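Clothes swap – what we learned, what's next, and the sorting rules (again)

Quick one this time, typing this between two other jobs so forgive the state of it. Posted 2019-12-19, last item before the break.

So the winter swap is done. 299 pieces came in through the door, which beats the spring one by a mile. And yes, one short of 300, and yes, Svetozár Malý offered to take off his sweater to round it up. We let him keep it.

First, thanks. Prakora lent us the hall and the good lights. Zelenák did soup and wouldn't take money for the bread. Everybody who stayed to sweep, you know who you are.

Now the part people keep writing to me about. Sizes.

We sorted by the size on the label in the morning and it was a mess by noon. Labels lie. A medium from one maker is a small from another, and anything that's been through a hot dryer for a few years is its own size altogether. Half the questions at the desk were "is this a real large". So next time we go by measurement. Chest flat, armpit to armpit, written on a paper tag and pinned on. Takes a minute a piece if you have a tape handy. Please do it at home if you can.

Same goes for folding. Hangers for coats, dresses, button shirts. Everything else folded, all to one width, neck showing, so people can flip thru a stack without pulling it apart. T-shirts were the worst for this, they always are. Sleeves in first, then sides, then up from the hem. If it has a print, print out.
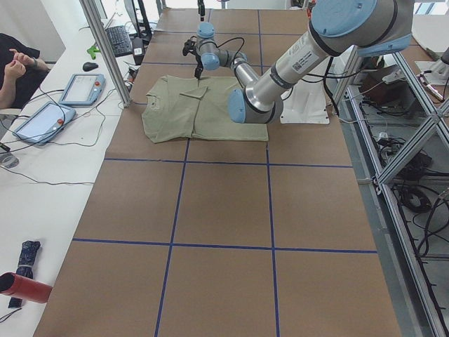 Na-rae Yoo would much prefer we rolled them. Rolled shirts stand up in a box, she writes, you see every color at once and no stack falls over when somebody wants the one at the bottom. She has done her own dresser that way for years and offers to bring boxes in April.

Fair point and I've gone back and forth on it. Rolling is great in a box. We have tables though, mostly, and rolls wander off tables. Maybe kids' stuff rolled and adult stuff folded? Janka Hájek wants to try it on one table and see. Fine by me.

What went fast: jeans, kids' boots, anything wool, rain jackets. Gone in the first hour. If you came late and found only blouses, sorry, that's how it goes.

What didn't go: office pants, single-use party tops, race shirts. So many race shirts. 56 pieces left over at the end and I'd say a good chunk of that was giveaway tees with a company name across the back. Nobody wants to be a billboard for a bank they don't use. Bring them if they're soft, they make fine sleep shirts, but don't bring the whole drawer.

Leftovers went to Gritmont, who take cotton for wiping cloths and pass on the decent pieces. They asked me to repeat – no zippers, no metal snaps, nothing damp. Somebody put in a bag that had clearly been in a basement a while. One bag like that and the whole load smells of it. Please don't.

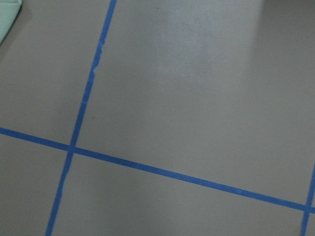 Blue tape on gray.

Swap points. OK. The system was one token in, one token out, and coats counted double. Mostly worked. Where it didn't was baby clothes, since a bag of tiny socks and onesies came to a pile of tokens and then there wasn't enough left on the adult side to cover it. Ľudovít Tichý suggests baby stuff goes outside the tokens completely, take what you need, leave what you've outgrown. I like that. Unless somebody shouts, that's the rule from now on.

Tokens themselves – please give them back. We started with 300 and I don't want to think about how many are in coat pockets. There's a jar by the door at Prakora.

Repairs corner was a hit. Tatiana Polák sat there the whole afternoon with her machine and did hems, loose buttons, one very sad lining. She'd like a second pair of hands next time. You don't need to be fancy, if you can sew on a button so it stays, you're in. Bring your own scissors if you're fussy about scissors. We're short on:

– black and navy thread
– shirt buttons, the plain white kind
– a seam ripper that isn't blunt
– elastic, any width

On washing, because I got asked. Wash before you bring it, cool, inside out, no scented stuff. We had two people with sneezing fits at the scarf table and it was the softener. Air dry if you have the room. A shirt folded straight off the line hardly needs an iron, smooth it with your hands while it's flat and it's good enough for us.

Green was apparently the color of the season btw. Sage, olive, moss, that bottle green that looks black indoors. Last year everything was mustard. If you're holding on to mustard, the next swap could be your moment, there was none this time and three people asked. 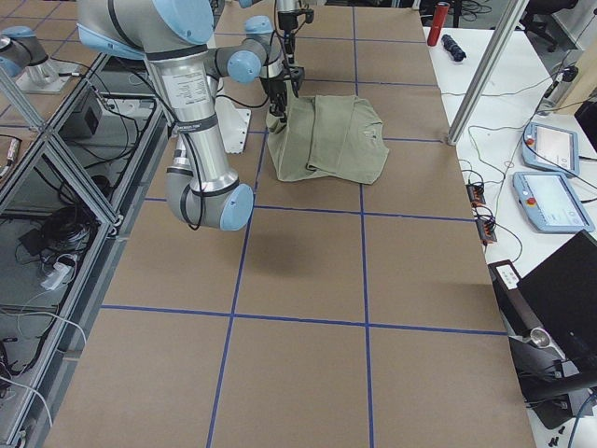 Olive-green T-shirt, partly folded on the brown paper.

Next swap is in April, same hall, exact day to follow once Prakora have their calender sorted. Drop-off opens 5 days before so the sorting isn't all done in one panic. We'll take spring and summer only, no more heavy coats till fall, there is just nowhere to put them.

We also need a new sign for the street. The old one got rained on and now reads as a CLOTHES SWA. Wureo said they'd print one cheap if we send the text by the end of January. Ideas to me, keep it short, big letters.

Last thing, lost and found. One gray kid's mitten, left hand. A set of keys on a red cord. A casserole dish, no lid. And a denim jacket that I'm fairly sure somebody took off to try on another one, and then it got folded and nearly swapped. It's at my place. Tell me what's in the pocket and it's yours.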